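Midgate Library Reopens Its Second Floor

FOR IMMEDIATE RELEASE
Friday, July 12, 2024

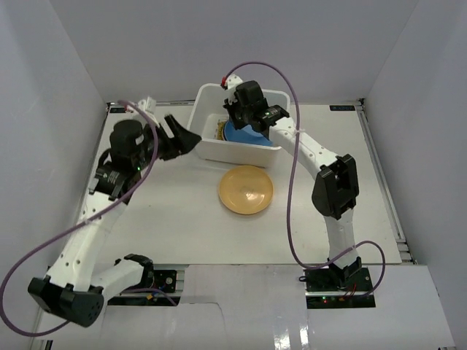 What is changing

Midgate Library will reopen its second floor to the public on Monday at 9 a.m. The floor has 30 new reading seats, 4 study rooms and a larger local history section. Study rooms can be booked at the front desk for up to two hours.

The contractor was Dullgate. Work on the first floor restrooms starts in December.

Opening hours

Monday to Saturday, 9 a.m. to 6 p.m. Closed Sundays.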